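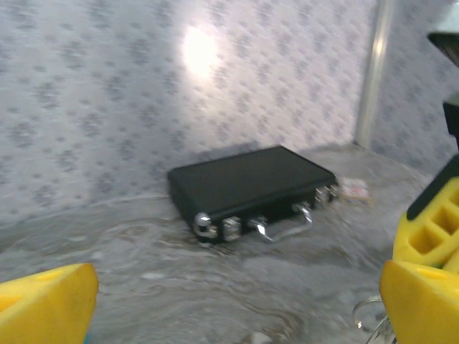
Where we are with the arm, 2019-02-27

Hi Ambros, quick one from the Lirkmont bench! The black case on the counter is the pickup we've been working on all month, and I'm happier with it than I was last time I wrote. I redid the wrist camera calibration and bolted the mount back down with 2 new screws (the old ones kept creeping). The shiny latches and handle still throw the Wurnent software off when the light bounces, so I line up on the dark lid instead.

Upkeep: I wipe the yellow fingers and check the finger gap before every session, then run 30 dry cycles with nothing to grab. Takes a while, but I do like hearing it run smooth.

Money: I spent $115 on a spare wrist cable, and that's it so far. Next up is the handle approach, coming in lower and slower. I'd like to have that settled by May. Call me if you want to come see it!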